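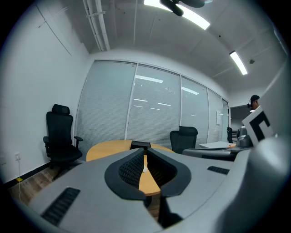

1/ Notes on visiting the Storner chapel and the old Lorari mill with limited mobility. I went on a Wednesday in September. Distances are from my own track log.

2/ Parking: the lower lot on Ikard Road is paved and level, with 2 marked accessible spaces. The upper lot is closer on the map, but the surface is coarse gravel and the exit slopes toward the creek.

3/ From the lower lot to the chapel gate is 200 meters. Asphalt for the first half, then brick. The brick has settled along the left side. Keep right.

4/ The gate has a raised stone sill. There is a portable ramp inside the ticket booth. It is not signposted. Ask at the window.

5/ Chapel interior: flat flagstone, good light until mid-afternoon. The bell loft is stairs only. The painted ceiling dates from the second rebuild and can be seen in full from the back row, so skipping the loft costs you the bells and the view north.

6/ The chapel and the mill were built with the same local sandstone. Compare the tooling marks at the corners: diagonal on the chapel, vertical on the mill. The mill is the later building.

7/ The river path between them is 2000 meters one way, 4000 for the round trip. Packed earth, firm when dry. There are benches at both ends and one at the Phillips footbridge.

8/ The footbridge deck is plank with a steel edge strip at each end. Small front casters can catch on the strip. Cross it square, not at an angle.

9/ Mill: ground floor only for wheelchairs. The wheel pit has a railing at standing height, and the view from a seated position is mostly railing. The side window by the grain chute is better.

10/ Restrooms: one accessible stall at the mill, none at the chapel. The mill locks up at 4 p.m. and the restroom goes with it.

11/ Correction to 2: the marked spaces are on the east side of the lot, past the bus bay. The sign at the entrance points west.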